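Making caramels for the October orders

Posted under Kitchen, Sweets
14 shares

I made caramels again this week, three batches over two evenings, and I want to write down what I did while I still remember it. Last fall I kept no notes and had to work it all out over again.

The recipe started as the one on the back of the Gruscombe cream carton, but I have changed it enough that I wouldn't call it theirs anymore. I use less corn syrup and more butter, and I warm the cream before it goes in. Cold cream makes the sugar seize up and then you stand there stirring for ages.

My pan is the heavy Meinecke one I bought secondhand in Enolthorpe. It holds 740 grams of sugar without boiling over, and I wouldn't go higher than that. The second batch got away from me a little at the cream stage and I spent the next morning scrubbing the burner.

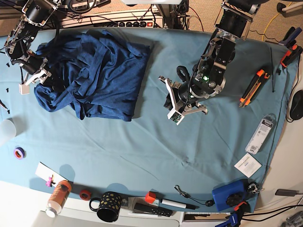
Cooking and cutting

I take them to 246 degrees for a soft chew. At 250 they're firmer and hold a cleaner edge, but my mother finds them hard on her teeth, so most of what I make is the soft kind. The thermometer reads two degrees low. I checked it in boiling water and now I just do the math.

Salt goes in off the heat, along with the vanilla. Then it all gets poured into a lined pan and left alone overnight. I used to put it in the fridge to speed things up, but the caramel sweated when it came back out and the wrappers stuck.

For cutting I use a long knife with a little oil on it, wiped after every few cuts. A bench scraper works too, though it drags at the corners. 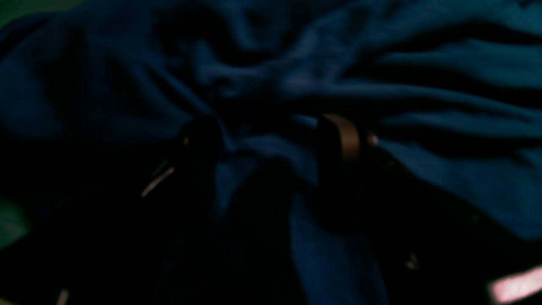

Wrapping and boxes

Wrapping takes longer than the cooking. I cut the wax paper ahead of time, 200 squares in one go, and still ran out. The three batches came to 397 pieces once the ragged ends were trimmed off, and the ends went in a jar for us.

The boxes are the plain Stuvelico ones with the fold-in lid. They come flat and they're cheap, but they do need a strip of tape on the bottom or they open up when you lift them. I lost part of a box on the porch steps that way last year.

Kept somewhere cool, the caramels are good for three weeks. After that they start to turn grainy - still fine to eat, or to melt into coffee.

Next I want to try a batch with apple cider boiled down to a syrup. I'm not sure how much cream it will take before it splits.
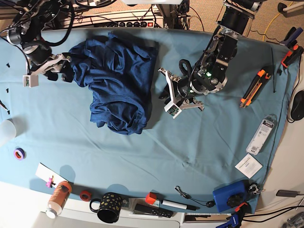 2 comments

Veronica Pîrvu
I make the cider ones every year. Boil the cider down until it coats a spoon and let it cool some before the cream goes in, and it won't split. You may want to cut back on the salt too.

Reply
Thanks, I'll try it that way with the next jug.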